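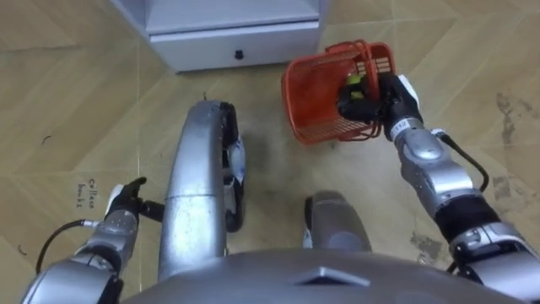

*Orange basket, white cabinet, tan tile: the floor on a pickup round.*

# Basket Questions

Collected by Melina Triantafyllou for everyone who uses the downstairs rooms at Jevside. Updated each October, or whenever the same question reaches me 3 times in a week.

**What is the basket for?**

Strays. Anything left on the floor that has a home somewhere else goes in, and then the basket goes around the house until it's empty. Storage is what the cabinet does.

**Can I leave it in front of the cabinet?**

Only if you never plan to open the bottom drawer. It sits low, it comes straight out over the tile, and it will shove the basket halfway to the door. Park the basket to one side.

**The drawer has one small knob. Where do I pull?**

The knob. Pulling on the edges gets you a crooked drawer and a sore fingernail. If the knob spins, tighten the screw from the inside. The screwdriver is in the Menoven tin, assuming you put it back.

**How full is too full?**

If things fall out when you lift it by the handle, you passed full a while ago. My own limit is seven items. The Tsakiris cousins once got 13 in there and spent the evening fishing a marble out from under the sofa.

**Does the handle hold up?**

It's bent wire on a plastic basket, so treat it accordingly. Toys, socks, tape, fine. Cookbooks, no. Two hands if you have doubts.

**Can wet things go in?**

The sides have holes, so yes, and the floor gets whatever comes through them. Wring out your swimsuit first.

**Is the floor wood?**

Tile, with a wood-grain pattern. Please stop asking where I keep the floor wax. Sweep it, then damp mop along the seams, which run on a diagonal and will make you feel you're doing it wrong.

**What if I don't know where something goes?**

Leave it in the basket overnight. If it's still there at 7 the next evening, it goes in the Barnent box in the hall, and you can argue for it there.

**Why orange?**

It was the color they had left. I've tripped over it less than I did the beige one.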